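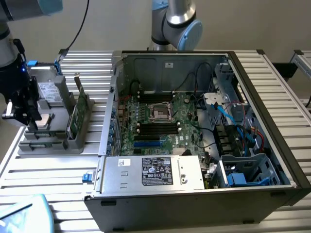 Practice tower with the side panel off, CPU socket and memory slots empty.

Forndale Practice Tower and Parts Board: Review

6 min read
Last updated: May

Forndale sells stripped office desktops for people who want to learn hardware assembly on real equipment. The set I bought is a Dell tower with the processor, memory and hard drive taken out, plus an upright board that holds those parts until they're needed. It cost $398 with shipping to Plarkbridge. I used it for eight weeks on a slatted aluminum bench.

The case has a dark outer shell and bare gray metal inside. Laid on its side it gives good access to the board. The CPU socket has a silver frame and lever, and there is open space next to it for your fingers. Memory slots run above and below the socket. The blue expansion slot is easy to find because the other one beside it is black. The power supply comes already fitted. It covers the bottom edge of the motherboard, so anything down there takes some patience to reach.

I kept a tally for the first month and put memory in and took it out 200 times. The slots still felt firm at the end. The socket lever is stiff. Beginners tend to stop halfway because it feels like something is about to break, and the instruction sheet says nothing on the subject. It should.

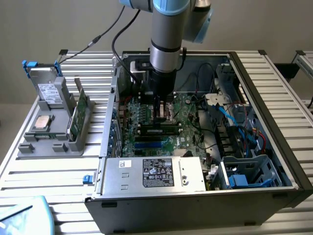

Memory is the best place to start. Line up the notch, press one end down and then the other, and check that both ends are level before moving on. I would leave the processor for a second session. Socket pins are the one thing in this kit that a careless minute can ruin, and Forndale doesn't cover them under its warranty.

Cabling is the weakest part of the set. The light blue SATA cable in the drive cage area got in my way more than once, and I ended up moving it aside before each drive exercise. A couple of cable ties in the box would have helped. The kit also ships without a CPU cooler, so if you want to practice that step you have to buy one separately.

The parts board is better than I expected. Each component has its own gray holder, and standing the board upright leaves more of the bench free. You can tell right away if something hasn't been put back.
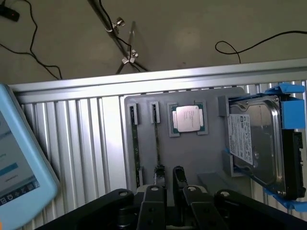 Parts board: two memory modules, a processor and a 3.5-inch hard drive in its blue caddy.

The memory holders grip well near the top and let go with a straight pull. The drive is heavier, and I use two hands to set it back between its brackets. I would like the holders labeled.

I also looked at the Zendia set before buying. It has a printed manual, which Forndale lacks, but the parts come loose in a box. For a classroom I think the board matters more than the manual.

Worth buying if you plan to repeat the same steps many times. If you only want to see the inside of a computer once, find an old one and a screwdriver. Replacement memory modules are sold on Forndale's parts page under item 837.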